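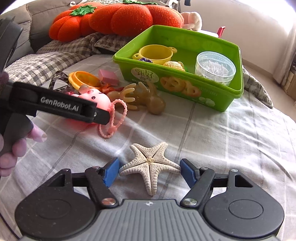 Small things spread out on the bed, with more in the green box.

Filed under: Bedrooms > Toys & Trinkets

Posted March 29, 2024 by the Ovgate Home desk

Sort small stuff on a made bed. A plain or lightly printed sheet makes beads and little pieces easy to spot, and you won't be kneeling on the floor.

Put an open-top plastic box within reach. Soft toys go in last, on top, where they won't hide everything else.

Keep a dried starfish away from the toys. The arms snap under weight. Dust it with a dry paintbrush, wrap it in tissue and give it a small box of its own. Don't wash it.

Rubbery toys, like an octopus with long tentacles, pick up lint. Rinse in cool water with a drop of dish soap and air dry for 12 hours before they go away. Don't leave them pressed against hard plastic, as some kinds stick.

Beaded bracelets should lie flat in a lidded container. Sunglasses need a case or an old sock.

Anything that doesn't fit goes in a bag by the door. Look at the bag again in April and pass on what wasn't missed.

Get new tips by email every 6 weeks. Enter your address to subscribe. You can unsubscribe at any time.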